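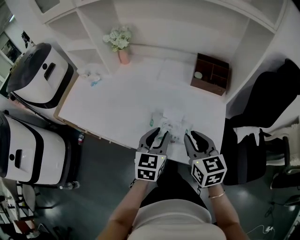 Handheld Grippers / Station Rules & Good Practice

Lomano Marker-Cube Gripper Pair

I'm Ga-eun Nam, and I wrote the house rules that ship with every Lomano pair. They started as a note taped to my own table and they've grown a bit since then (sorry!), but people keep telling me it's the part of the box they use most.

You get two gray grippers, left and right, each with curved jaws, black rubber pads and a white marker cube at the base. The cubes are how your tracking knows where your hands are, so most of my rules are about them.

Keep the cubes clean and in view. Tilting is fine — you'll do it all the time when you're going after something flat or crumpled — but don't tuck a cube under your forearm or turn both codes away at once. Check the green lights on both before you start. No stickers, no tape, no marker pen on the faces, please.

Hold one gripper in each hand for the whole take. If you need a bare hand for something, stop the take, do it, and start a new one. I'm strict on this one and I've thrown out my own work over it.

Clear plastic and thin paper deserve extra patience. Open the jaws wide, come in low, close slowly. If the pile slides, let it slide and try again. A fumble followed by a good pickup is worth keeping, and I'd much prefer it to ten careful takes where somebody is obviously scared of the bottle.

Leave the rest of the room the way it is between takes. Flowers on the shelf, chairs, desk organizer, whatever — just don't rearrange halfway through a set. Do pick cables and bottles up off the floor if they're anywhere near your feet.

Take a break every 100 takes. Your wrists will thank you in June when you're still at it.

Rubber pads: swap them at 900 takes, sooner if they go shiny. Brolum and Clidier pads both fit. The older Min pads don't, they're too narrow at the tip.

Pair with printed rules card: $1,560
Pair with rules card, spare cubes and hard case: $2,675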